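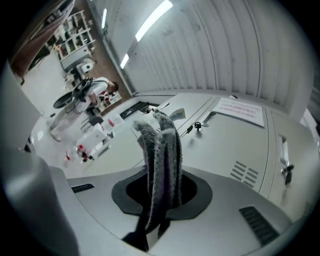
Figure 6.1 A gray cloth standing in the rubber opening of a machine top.

Chapter 6
Cloth Will Not Hold Still

Cloth is the worst-behaved material in this book. A brick put down at night is the same brick in the morning. A towel put down at night has, by morning, rearranged itself into something with a front and a back and opinions. The first five chapters dealt with materials that keep the shape you give them. We now turn to the other kind.

Look again at Figure 6.1. The fabric has a looped, terry-like surface, and it rises from the opening in two rounded folds, one taller than the other. No pattern maker drew those folds. They come from three things this chapter will take up in order: the stiffness of the fabric, its weight, and the friction between one loop and the next. A silk scarf in the same hole would make a poor showing. A sheet of cardboard would stand up very well and teach us nothing.

Students tend to expect thick cloth to be simple and thin cloth to be difficult. The reverse is closer to the truth, at least on paper. Thin cloth can often be treated as a surface with no thickness at all, a convenience mathematicians have enjoyed for a long time. Looped cloth has an inside. The loops lean, catch and let go, and a fold that forms going one way may refuse to form coming back -- a fact known to anyone who has tried to stuff a bathrobe into a drawer.

The textile school at Melledum once set its first-year class a plain task: push a hand towel up through a hole in a board, then sketch the result. Hannelore Hollenstein, who taught the course, kept 1,635 of the sketches. Over 700 show two main folds. A further 85 show something that the students had labeled, with some feeling, "other." She filed these separately and wrote her best paper on them.

We will borrow her method in Section 6.2. You will need a towel, a board with a hole in it, and a tolerant roommate. Section 6.3 introduces the Warrier bend test, in which a strip of cloth is slid off the edge of a table until it droops to a set angle. It costs almost nothing to run and is harder to do twice with the same answer than it sounds. Section 6.4 puts numbers to the droop, and readers who skipped the algebra in Chapter 2 may wish to go back now, quietly.

Before starting, try Exercise 6.0. Drop a dry washcloth on a table ten times from the height of your elbow. Draw each landing. Keep the drawings, including the dull ones, as they will be needed again at the end of Section 6.4.

Filed under: Materials / Soft Goods / Sample Chapters
© 2021 Clevimwood Textbooks, Grelport | Contact | Back to top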